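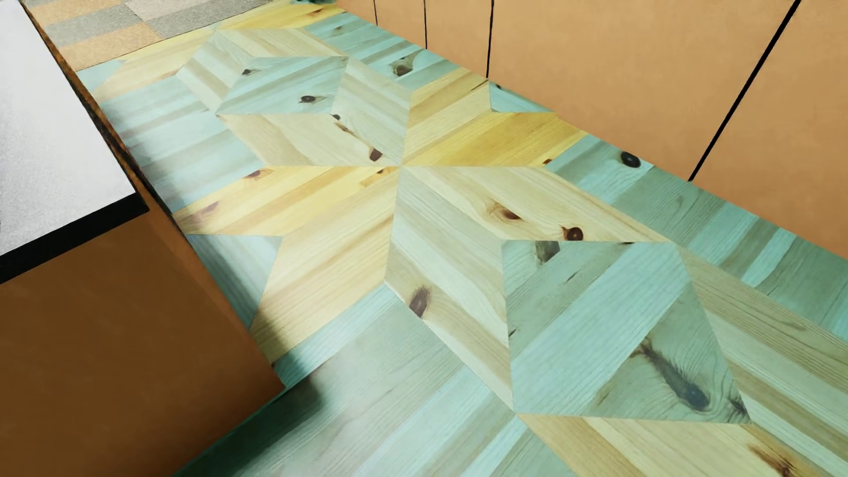 ## Looking after inlaid and patterned wood floors

A patterned floor has many more joints than a plain strip floor, and the pieces run in different directions. Most of the advice for ordinary boards still applies, but a few jobs need more care, mainly sanding and anything to do with water.

### Sweeping and vacuuming

Grit does most of the damage. Sweep or vacuum twice a week in rooms people walk through in shoes, once a week elsewhere. Turn the beater bar off or use the hard floor head. Check the wheels of the vacuum for stuck sand before you start.

Felt pads go under chair legs and get replaced when they flatten. The stick-on ones last me a few months. The nail-in kind last longer but will split a thin leg if you don't drill a small hole first.

### Damp mopping

- Wring the mop until it no longer drips. If you can see water standing on the floor a minute later, it was too wet.
- Use 5 quarts of lukewarm water and a capful of a cleaner sold for your finish. Dish soap leaves a film.
- No steam mops. The heat and moisture get into the joints and can loosen the glue.
- No vinegar on waxed or oiled floors.
- Dry the corners and the edge along any cabinets with an old towel.

### Spots and marks

**Heel marks.** Rub with a dry tennis ball or a clean pencil eraser.

**Candle wax.** Put ice in a plastic bag, hold it on the wax until it goes brittle, then lift it with an old plastic card.

**White rings.** On a waxed floor, try a little paste wax on a soft cloth and rub with the grain of that one piece. On a varnished floor the ring is usually in the finish, and it may fade by itself in a few days. Wait before you do anything else.

**Ink.** Blot it. Don't scrub. If it has soaked into bare wood, you will probably have to sand that piece.

### Small gaps

Gaps open in winter when the heat is on and close again in summer. I leave anything thinner than a dime alone. Filling in March and then having the wood swell in July pushes the filler up into a ridge.

For a gap that stays open all year, mix fine sanding dust with wood glue and press it in with a putty knife. Save dust from each color of wood in its own jar and label the lid. Glue darkens the dust, so test the mix on a scrap and let it dry overnight.

### Sanding by hand

Leave the big drum sander at the rental shop. It cuts across the grain on half the pieces and leaves scratches that show up as soon as the finish goes on. For one worn piece:

1. Mask the neighboring pieces with two layers of painter's tape.
2. Sand along the grain with a small block, 120 grit and then 180.
3. Vacuum, then wipe with a barely damp cloth and let it dry.
4. Put on a thin coat of finish with a foam brush. Pull the tape while it is still wet.
5. Add a second coat the next day.

Keep the room between 35 and 55 percent humidity if you can. A cheap gauge on a shelf will do.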